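I'd promised myself I wouldn't ask about locks first, so naturally I asked about locks first. In-ho Ok laughed and put the kettle on.

"Everyone wants to talk about locks," he said. "I want to talk about the alarm panel you bought and never set."

We were in the back office of Velmont, the small alarm firm he runs in Kurthorpe, and I'll admit I went a bit pink. Mine has been blinking at me since July (I set it off twice making toast and lost my nerve). He says I'm in good company. When he took over the Fleswood round he went through the records for all 132 customers, and 80 of them hadn't armed the system in the past month. Eighty! They were paying for it, too.

"People get one false alarm at three in the morning and that's it, they're done," he said. "The neighbours shout, the dog goes mad. After that the box is just a decoration."

So what does he do about it? Mostly he moves things. A motion sensor facing a radiator gets turned round, one that can see a swaying curtain goes across the room, and he'll happily spend an hour watching where the cat walks. He fits a control unit called the Myung, which he likes for having big buttons and a part-set mode you can work half asleep. I had a go and managed it first time, and I'm hopeless with this stuff.

Money came up, of course. A full wireless set for a three-bedroom house comes to roughly £900 with him, fitted. I said that sounded like a lot. He didn't argue, but he did say he talks plenty of people into buying less.

"If you live in a first-floor flat with one door, I'll sell you a door contact and a siren and go home. Why would you want six sensors? You'd only have to change the batteries."

He's firm about codes, though. No birthdays, no house numbers, and a separate one for the cleaner or the dog walker so you can cancel it without bothering everybody else.
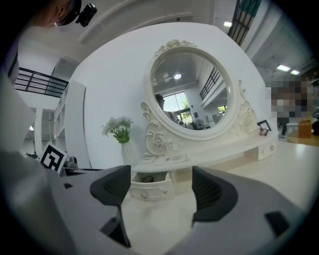

Should you leave the alarm on when you're upstairs in bed?

"I would, with the downstairs sensors on and the landing left out. Try it on a Saturday first, so you're not rushing off to work if you get it wrong."

I've got him booked to come and look at my hallway. The toaster may have to move.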